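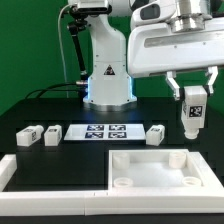

February 2026

Glue notes, hide glue vs. the Fodska liquid stuff. Soaked 20 g of Ledesma pearls in cold water overnight. They swelled evenly, no hard centers left. Strained and moved to the small pot. 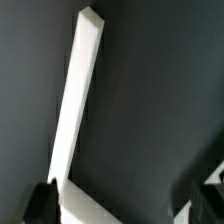 The pot thermostat still reads high, so go by the glass thermometer. First batch came out stringy and I thinned it with a splash of warm water. Better off the brush after that.

Test joints: maple to maple, clamped overnight.
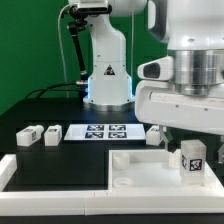
Broke 2 of them this morning. The hide glue joint took wood with it. The Fodska joint let go clean along the glue line, same as in August. That bottle may just be old. Check the date on the cap before blaming the glue.
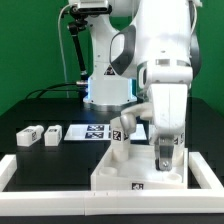
To do
Order more pearls from Drudari, 200 g bag.
Sand the next blanks at 270 grit and leave one set straight off the plane.
Return the Avero clamps. The pads mark soft wood.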